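The Trial Period

The contract with Gokgate gave us five days. On the fifth, at the end of the afternoon, we had to say whether Unddale would buy the sheet handler or send it back with a handshake and pay the transport.

I was the one who had to say. My whole job at Unddale is paper. We keep land records for other people, old ones and new ones, and before anything can be scanned it has to be taken out of one tray and laid in another, a sheet at a time, with nothing folded and nothing stuck to the back of anything else. I did it by hand for seven years. Then I supervised people who did it by hand. Then the people found better work, and I was doing it by hand again.

The Gokgate man wore a white shirt every day of the trial. He had told me on the phone that the product was called Cornero and that it had two arms, and that it would not get bored. I said I didn't get bored either. He wrote that down, or wrote something down.

They would not bring it to us. I had to go to their lab, which was a bus and then a second bus, and bring our own sheets. I brought blank ones, 200 of them, from the same stock we use for dividers. He was disappointed by that. I think he had wanted deeds.

"It picks from one tray and sets down in the other," he said on the first morning. "If it isn't sure, it waits."

"How long does it wait?"

"Until it is sure." 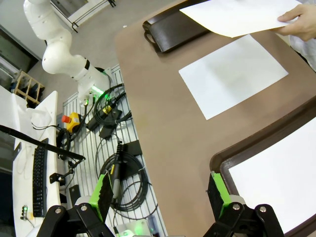 I had made a list on the bus. Could it tell one sheet from two. Could it put a sheet down square. What did it do with a curled corner. Who came out when it broke, and how fast, and whether that was in the price. He answered the last one first, and well. Two visits a year were included. After that it was by the hour, and the hour was expensive.

The rest he said I should see for myself, so I stood there for most of five days and saw for myself.

It was slow. I will say that because the brochure does not. I could have emptied a tray and had my coffee in the time it took to do a dozen sheets. It came down to the paper as if the paper might object. Sometimes it closed on nothing, went back up, and came down again a finger's width over. When it did get hold of an edge it lifted so gently that I found I was holding my breath, and I had to walk to the window and look at the parking lot for a while.

On the second day it took two sheets together. I saw it before he did and I kept quiet, because I wanted to know. The arm stopped halfway. Then it went back and laid both of them down again, and started over with the top one.

"It does that," he said.

"Every time?"

"Most times."

I put down most times. At Unddale, a sheet that goes missing behind another sheet is somebody's fence line. We had one go missing years ago, in November, under me, and I found it stuck to the back of a drainage map the following spring. The family had already sold by then. I have never told anyone at work how many evenings I spent looking for it. I didn't tell the Gokgate man, either, but I made him run the doubles test for the whole of the third day.

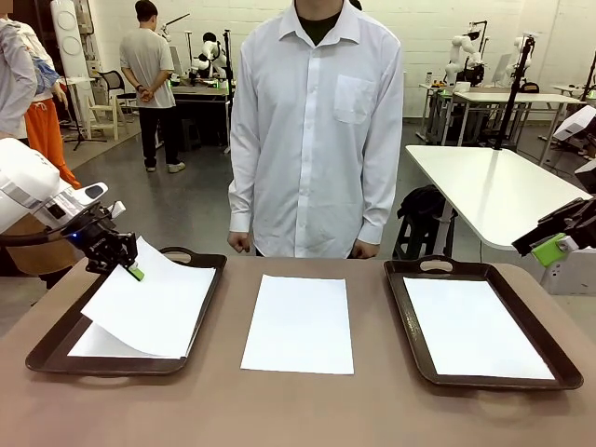

By the fourth day we had stopped talking much. He stood on his side of the table and I stood on mine. People in the lab went by with their own work and did not look over. At lunch he asked me what I would do with myself if we took the machine, and I said I supposed I would check what it had done. He said that was what most customers said. I asked how many customers there were. He said we would be the first with paper. The others were all cloth.

I liked him better after that.

That night I called my sister in Albers, who used to do the same work before her hands got bad. I told her it was slow and it was careful. I told her it put them back when it was wrong.

"Did anybody ever give us five days to make up our minds about?" she said.

I said I didn't follow.

"When we started. They gave us a tray and went to lunch."

On the last afternoon I signed for one unit, with the service visits, on the condition that the speed be written into the contract as it was and not as the brochure had it. He said he would have to ask. He went off to make the call and was gone a good while.

I had my 200 sheets to pack. I counted them back into the box by hand, wetting my thumb, and they were all there. Then I counted them again.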